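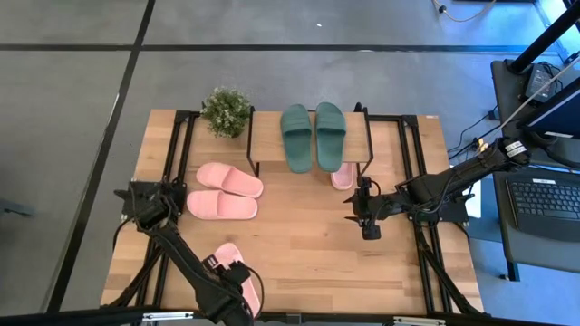
La mesa de chanclas, con el brazo izquierdo sujetando una rosa por la tira.

Quiénes somos

Hola, somos Kelora, y te escribo yo, Kristýna Baláž, porque Gholamreza dice que si la página la escribe él nos saldrá un manual (y tiene razón, que he leído sus correos). Hacemos software para robots de dos brazos: la parte que mira, la que decide y la que mueve. Los brazos los compramos hechos, los atornillamos a una mesa y ahí empieza lo nuestro.

Empezamos en casa de Gholamreza Shojaei, que venía de programar planificadores de trayectorias para almacenes y estaba harto de cajas. Cajas todas iguales, todas con su etiqueta en el mismo sitio. Yo venía de visión y estaba harta de lo contrario, de cosas que se doblan y se tapan unas a otras y que ningún modelo entendía a la primera. Nos juntamos en agosto, con un calor espantoso, y lo primero que hicimos fue discutir tres horas sobre si el planificador tenía que esperar a la percepción o ir tirando con lo que hubiera. Todavía lo discutimos. De momento va tirando, y cuando llega una estimación mejor corrige sobre la marcha.

¿Por qué chanclas? Porque son un problema precioso. Una sandalia de pala tiene un hueco, una tira, una suela que pesa más por un lado que por otro, y encima viene en pareja. Para colocarla bien en un estante hay que saber hacia dónde mira la punta, cuál es su compañera y por dónde conviene agarrarla para que al soltarla quede como tú querías. Si la coges por la tira, la suela cuelga, y el controlador tiene que contar con ese peso que se balancea. A mí me sigue pareciendo más divertido que cualquier caja.

Lo que hacemos, por piezas

Ledo es nuestro módulo de percepción y fue lo primero que nos compró alguien. Saca la postura de cada objeto y le pone una confianza, y si la confianza es baja lo dice en vez de inventarse un número. Parece poca cosa, pero a mí me costó un invierno entero. Sufre sobre todo cuando un objeto asoma a medias debajo de otro: ve una puntera y tiene que decidir si ahí hay una sandalia completa. Ahora solemos mover la cámara de la muñeca para echar otro vistazo antes de decidir, y hemos dejado de pelearnos con la vista de arriba.

Ahmadpour es el planificador, y sí, lleva el nombre de la calle donde Gholamreza aprendió a montar en bici. Reparte el trabajo entre los dos brazos y evita que se crucen, que es donde se nos iban las tardes. Un brazo puede estar trabajando mientras el otro espera con la pinza vacía, y esa espera también hay que planificarla, porque un brazo parado en mal sitio es un obstáculo carísimo.

Luego están las herramientas: el grabador de episodios, el visor para repasarlos y un montón de scripts que juramos limpiar algún día. Llevamos 3096 episodios guardados y etiquetados, los buenos y los malos, y los malos los repasamos con más cariño. El visor lo hicimos para nosotros, pero ha acabado siendo lo que más nos piden los clientes, ¡quién lo iba a decir!

El equipo

Somos nueve. Hay gente de control, gente de visión, una persona que venía del teatro y ahora nos lleva la integración (monta una célula más rápido que cualquiera de nosotros), y dos estudiantes en prácticas que ya opinan más que yo en las reuniones, cosa que me encanta. Trabajamos en Cundcombe, en un local con suelo de hormigón. La reunión de la mañana es a las 9 y se hace de pie al lado de la mesa, con el portátil abierto, mirando lo que falló la tarde anterior.

Cómo trabajamos contigo

Nos traes tu objeto raro, el que tu robot no sabe coger, y pasamos 21 días con él. Al final te damos los episodios grabados, un informe corto y una opinión sincera, que a veces es que con una ventosa te apañas y te ahorras nuestro software. Si seguimos adelante, el código de integración es tuyo y lo puedes tocar sin llamarnos (aunque si llamas también cogemos el teléfono, suele ser Gholamreza).

Si te apetece venir a ver la mesa, escríbenos desde la página de contacto y te buscamos un hueco. Trae zapatos cerrados, por favor.

Entradas recientes
Planificar la espera: qué hace un brazo cuando no le toca
Ledo y las punteras que asoman
Calibrar la cámara de muñeca sin perder la mañana
84 formas de soltar mal una sandalia
Prácticas en Kelora: lo que buscamos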